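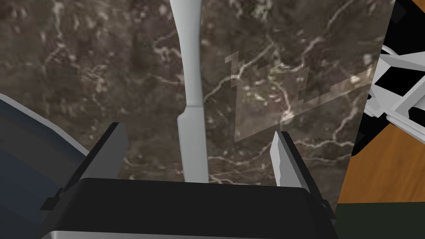
Progress report to the Lambrakis fund, 13 March 2023
Prepared by Athina Karras, Emstead

Work this period went into the draft rules for testing two-armed household robots in simulation before any trial in a real home. The draft now has four parts. Eirini Tsakiris rewrote the part on reach, which covers work over counters with furniture and open floor close by.

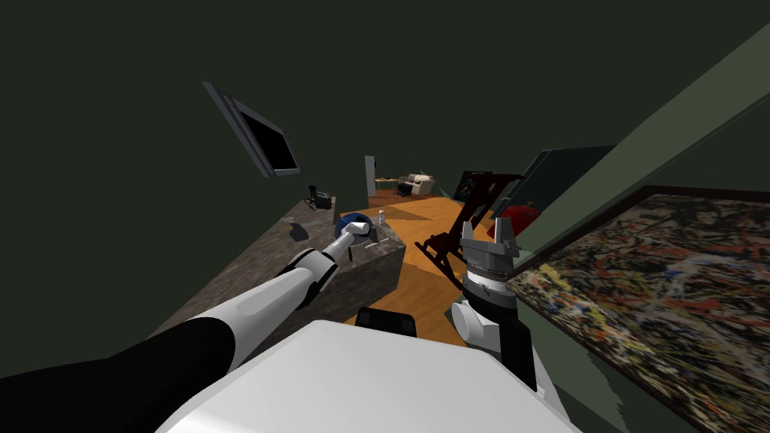
Rules for the wrist view

We logged 653 runs against the draft. Reviewers passed 396 of them. Most of the rest went back over one clause: the open fingers must be visible in the wrist view before a grasp begins — and our wording left "open" to the reader. Vitalii Chornovol has proposed a minimum gap, stated in the run sheet.

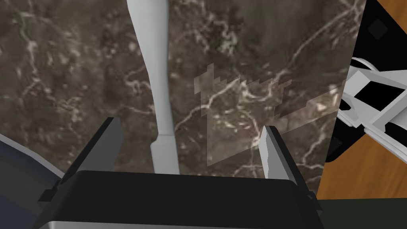 He also wants render faults noted by the reviewer at the time, with the run kept on file. We agreed to both changes.

Still open is the stop rule for two arms moving at once. Rawan Atallah will send a revised text in October.
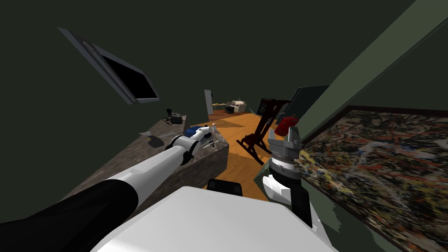

Page 2 of 4

Spending is within budget. No change to the schedule is requested.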